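# A morning at the Pelero open day

We got there at 11 with the car park already full, so by the time I'd found the kitchen room they were well into the first run of the day.
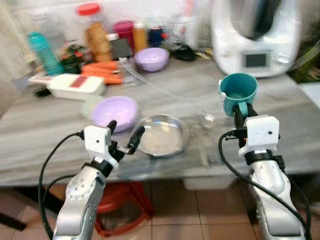 *Mug up in the right gripper, glass plate still to do.*

Pelero hold this every April and I've been meaning to go for years. It's in the old dye works at Istden, up two flights of stairs (there is a lift, I found it on the way out), and most of the first floor is given over to robots doing housework. The kitchen was easily the busiest room. It's a proper one too, with carrots on the worktop and jars along the back wall, and it made me feel a bit better about my own.

Now, the fault! A bit before 12 the right arm had hold of a mug and just stopped. No bang, no alarm, it simply held still with the thing in its fingers while the left arm carried on for a moment and then stopped as well. One of the engineers said "grip fault" in the voice I use for "the bin's full" and asked us all to step back behind the tape. I was already behind the tape but I stepped back anyway.

She was very good about explaining it. The finger sensor had lost its reading, and when that happens the arm is told to stay put and keep its grip. I'd have guessed it should let go – surely that's safer? – but she pointed out that letting go over a hard floor gives you a broken mug and somebody reaching in to pick up the bits. You hold, you cut the drive power, and then a person takes the mug away by hand. The brakes keep the arms where they are while all this goes on.

The sensor board comes from a firm called Fastier, and the log said this was fault number 71 since they moved in. Most were the same one. They think it's a connector working loose as the wrist turns, and there's a new clip on order from Orakzai.

The restart took around 2 minutes, though the first go didn't take and she had to clear the fault again. A small boy next to me asked if it was tired. He got a sticker.

After that I had a cheese roll and looked at the folding room, where the queue was shorter but you couldn't see much over people's heads. Parking is free if you ask at the desk for a token before you leave, and I didn't, so that was four pounds.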